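Last club night before Christmas
Wednesday, December 24, 2025

Print | E-mail this post

I'm still grinning about our final session of the year! The Boros robotics club has been working towards the Trirkgate student challenge since the autumn, and for most of that time our arm did little more than wave at people. Now we've got a proper hand on the end of it, with fingers and a thumb, and a belt for it to work over.

The task sounds easy until you try it. Take a white plastic part off the green belt, put it where it belongs, go again. Our best run so far scored 56 (you need 93 to get through to the Retmont final), so there's plenty to do, but we were on 23 a few weeks ago and I'll take that happily.

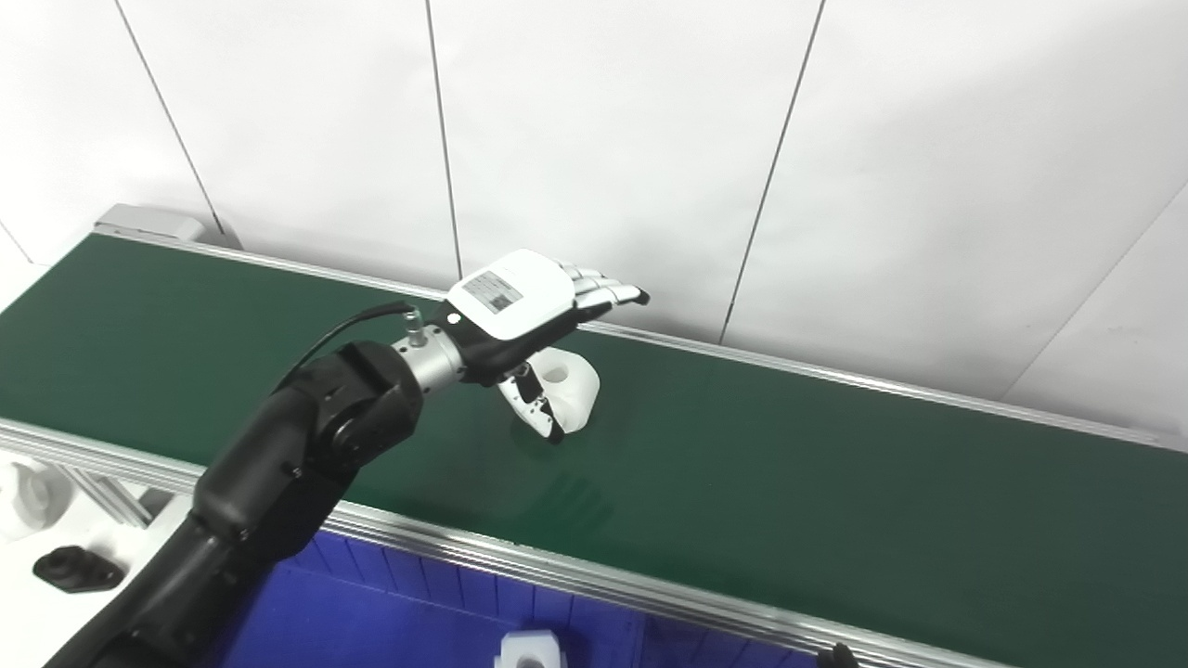 The thumb has been my job. I started with it closing far too early – it kept nudging parts along before the fingers had arrived – and I must have rewritten that bit of code a dozen times. Rornico's starter notes helped a lot, even if I had to read the chapter on grip force three times over.

Next up is the rounder stuff, which likes to roll. Back in February, with 400 practice picks to get through before half-term. Can't wait!

Contact | © Boros Robotics Club blog | Back to top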